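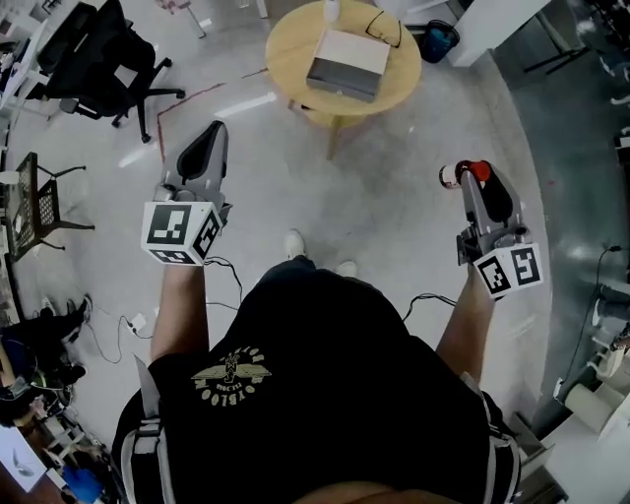 La mesa redonda y el cajoncito

Salamatu Adjei -- 23 mar 2025

Bienvenidos a mi galería de rincones pequeños. Escribo en español desde hace dos años y todavía lo hago despacio, con el diccionario al lado, así que pido paciencia con mis preposiciones. En esta página enseño la mesa redonda de madera clara, la del pie central, y las pocas cosas que viven encima de ella.

La mesa la compré en Nustville, en un almacén que cerraba y vendía todo lo que quedaba. No buscaba una mesa. Buscaba una silla para leer, pero las sillas ya se habían vendido y la mesa estaba sola cerca de la puerta. Me gustó porque es redonda y porque tiene una sola pata, de modo que se puede barrer por debajo sin moverla. El suelo de la sala es de cemento gris pálido, con una línea rojiza fina que lo cruza en diagonal y varias marcas blancas. He probado tres productos con esas marcas y ninguno me convenció. Ahora las dejo donde están.

El cajoncito

Es una caja pequeña con la parte de arriba clara y el resto gris oscuro. En la tienda Mustalo lo venden como organizador de escritorio, modelo Prondilier, y en el catálogo tiene el número 736. Yo lo uso para los frascos pequeños, los que siempre se pierden en un armario grande: las vitaminas, las gotas, el pegamento. Mi regla es sencilla. Lo que se usa todos los días va delante, y lo que se usa una vez al mes va detrás. Según mis pruebas caben hasta 12 frascos si se ponen acostados, pero entonces el cajón pesa demasiado y se abre mal. Prefiero dejar un poco de aire.

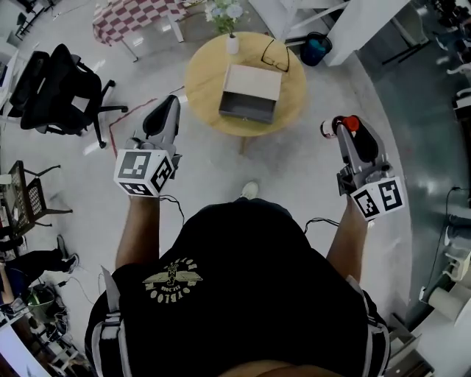

El frasco blanco de tapa roja es el que más viaja de un sitio a otro. Con los frascos blancos tengo siempre el mismo problema, se parecen mucho entre ellos, y por eso aprecio bastante una tapa de color. A los que tienen tapa blanca les pongo un punto de esmalte de uñas. Dura más que la etiqueta adhesiva, sobre todo en verano, y no deja restos cuando se quita con acetona.

Las gafas

Las gafas de montura negra descansan a la derecha del cajoncito. Me preguntaron por correo si no sería mejor guardarlas dentro. Lo intenté durante una semana, y cada vez que las necesitaba tenía que sacar primero un frasco. Sobre la mesa se encuentran enseguida. Eso sí, hay que dejarlas con los cristales hacia arriba, algo que yo aprendí tarde y con unas gafas bastante caras.

Las flores

El jarrón es blanco y pequeño, y lleva flores de color azul pálido y blanco con hojas verdes. Lo pongo en el borde del fondo, lejos de la mano que abre el cajón. En Ayaaba, donde pasé mi infancia, mi tía ponía flores en cualquier recipiente, también en latas de tomate, y decía que una mesa sin flores era una mesa de oficina. Yo no soy tan estricta, pero esta mesa las pide.

La papelera azul

Está a la derecha de la mesa, en el suelo, con su bolsa oscura. Antes la tenía en el pasillo y los papelitos de los frascos se quedaban días enteros sobre la madera. La distancia correcta, para mí, es un brazo y medio.

Notas para quien quiera copiar la idea

La madera clara la limpio con un paño apenas húmedo y luego con otro seco. El cajoncito lo vacío entero dos veces al año, la próxima en junio, y miro las fechas de caducidad de todo. Los medicamentos caducados los llevo a la farmacia.

La galería anterior, sobre el estante de los hilos, recibió 1096 visitas -- muchas gracias por ellas. La siguiente será sobre las cajas de costura, si consigo terminar de ordenar los botones.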